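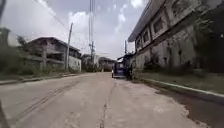 Zutmont Gets Its Novel, All 884 Pages of It

Violeta Tapia's second novel, The Sakent Sisters, comes out in December from Gunberg, and readers who thought her first book ended too soon can stop writing to her now. The new one runs 884 pages. It covers a single summer.

The story follows two sisters who inherit a failing piano shop in the town of Zutmont and can't agree on whether to sell it, burn it down or learn to play. There is a love interest, a surveyor named Ackermann, who doesn't turn up until page 252 and apologizes for it.

Tapia's editor, Hanne Koivisto, says the manuscript was longer when it arrived. "We had a good talk about the weather chapters," she said. "Most of them are gone. Violeta kept the hail."

Early readers have been kind, if a little tired. Arlo Bellamy, whose own family saga came out in spring, called it "a warm, funny book — and a sturdy one."

Tapia will read from the opening chapter at the Gunberg shop at 7 p.m. on publication day. Seating is limited to 20, and there will be an intermission.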